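# Sellum Worktop Oil and Surface Care Kit

The Sellum kit is sold for kitchens that have more than one type of worktop. It contains a food-safe oil for solid wood, a neutral cleaner for stone, composite and laminate, and the cloths and pads needed to use both. It replaces the older Sellum Two-Bottle Set, which was withdrawn in October.

Stock code: 1763-K
Page last revised: 18 November 2024

## In the box

- Worktop oil, 500 ml
- Neutral cleaner concentrate, 500 ml
- 3 lint-free cloths
- 1 white non-scratch pad
- 1 measuring cap (fits both bottles)
- Printed care sheet

The bottles have different coloured caps: green for oil, white for cleaner. Please keep them that way round. Oil put on composite or laminate by mistake will not soak in and leaves a smeary film that takes several washes to remove.

## Using the cleaner

Add one capful to a litre of warm water. Wring the cloth out well, wipe the surface, then go over it again with a second cloth and plain water. Dry with the third. The concentrate should not be used neat except on dried food or limescale, where it can be left for 3 minutes and then worked with the white pad.

Cut the pad in half before first use if you want it to last. It does not fray, and ordinary household scissors will go through it. 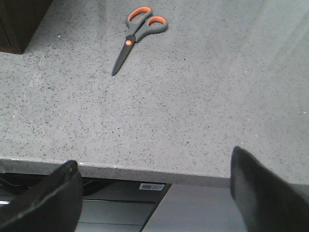

Matt finishes need less cleaner than polished ones. If the surface feels tacky once dry, halve the dose next time and rinse twice. On very hard water the rinse can leave a faint bloom, and a splash of white vinegar in the rinse water will clear it on laminate. Do not use vinegar on marble or limestone.

## Using the oil

Solid wood only. Sand out any marks, remove the dust and make sure the timber is fully dry. Pour a small amount on to a cloth and work along the grain. Leave for 20 minutes, wipe off everything that has not soaked in, and repeat after eight hours. New worktops need three coats. After that, one coat every few months is enough for most kitchens, with an extra one by the sink.

The oil stays soft until it has cured. Keep water off it overnight and do not stand anything heavy on it for two days.

Cloths used with oil can heat up and catch fire if they are left screwed up. Lay them flat outdoors to dry, or soak them in water before putting them in the bin.

## Coverage and storage

One bottle of oil gives a single coat to 9 square metres of previously oiled beech or oak. Unfinished timber takes more. The cleaner makes up 90 litres. Store both between 5 and 25 degrees and out of reach of children. Oil that has formed a skin can still be used if the skin is lifted off whole; if the oil underneath is stringy, throw it away.

## Refills and related items

- Sellum oil refill, 1 litre
- Sellum cleaner refill, 1 litre
- Moko white pads, pack of six
- Zidley edge sealer, for cut ends around sinks and hobs

The Ranjbar wax is no longer stocked. It should not be used over Sellum oil, and must be stripped first if you are changing over.

## Customer notes

"Did the beech in October and water still beads on it. The smell hangs about for a day. I would have liked a fourth cloth." Rukhsana Ansari

"Cleaner is fine. The cap is stiff and I have arthritis, so I have moved it to a spray bottle." Aldo Barbieri

Reply from Zulmira Salgado, product support: a spray bottle is fine for diluted cleaner. Please label it, and make up a fresh batch each week. An easier cap can be sent free of charge if you quote the stock code.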